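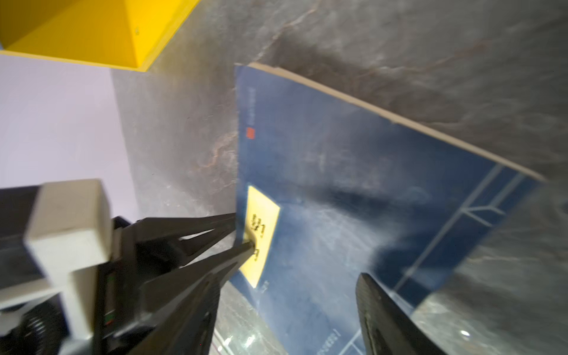 The sticky notes have to come off before anything gets shelved. I left them on for most of a year, on the theory that a note on the cover saved opening the book, and what I got was a set of covers that would not slide past each other. The cheap notes are the worst. After a winter the adhesive strip stays behind as a grey line and collects fluff.

The job was the small children's bookshelf, the one with yellow ends and rounded tops. It has two boards, a pink one above and a blue one below, and it was bought for picture books. It now has to take the Chinese paperbacks as well, plus a few hardbacks I keep moving from room to room. The full collection stands at 108 titles according to my list, most of them boxed at Wotorport until I have somewhere to put them. The small shelf only gets the ones in current use.

My method is dull:

1. Everything off the shelf and on to the floor.
2. Notes off, page markers left in.
3. Sort by height, then by thickness.
4. Heavy books on the bottom board, at the left.
5. Whatever is being read this month goes on top, flat if it won't stand.

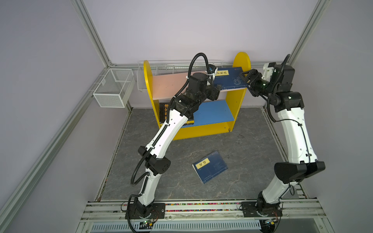
**Drita Stan**
*Writer and sole editor, Shelf Notes*

Step 3 is where I part company with most people. Sorting by subject works well on a long run of shelving. On a short one it fails, as a tall book between two small ones gets pulled out by its neighbour and the rest lean over. I tried subject order in December and spent the following weeks straightening it.

The Analects and The Art of War are a case in point. By subject they sit together. Mine are in blue covers with cream title labels, so they look like a pair too, but one is soft and the other has boards, and a paperback next to a hardback gradually takes on a curve. I now keep the hardback on the pink board and let the paperback go below with others of its own sort.

The black books with the big yellow characters stay in a stack. They can go flat at the left end of the blue board without bothering anything, and a stack makes a decent bookend -- better than the pressed steel ones from Lokano, which walk along the board every time a book is taken out. 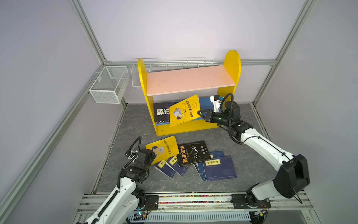 Paperbacks are a different matter. 装在口袋里的爸爸 (roughly, "the dad in the pocket") is a children's book and gets more handling than the rest put together, so it needs to be within easy reach and not wedged in. I allow 12 mm of slack per board. With less, the covers scuff on the way out. With more, everything slumps to the right. 狼道 is firm enough to stand beside it, and I use it as the upright that the softer ones lean against.

Two points left over from last time. Radonjić wrote to ask whether standing books spine-outward matters on a child's shelf. For a reader who can't yet manage the spine, no: turn a few cover-outward and accept the lost space. And the baskets on the wall are not for books. Wire marks a soft cover within days, and the marks don't press out -- I have tried 88 hours under a dictionary.

The next batch comes over from Trivbridge once I've measured the lower board again. I had written down two different depths for it, and one of them is wrong.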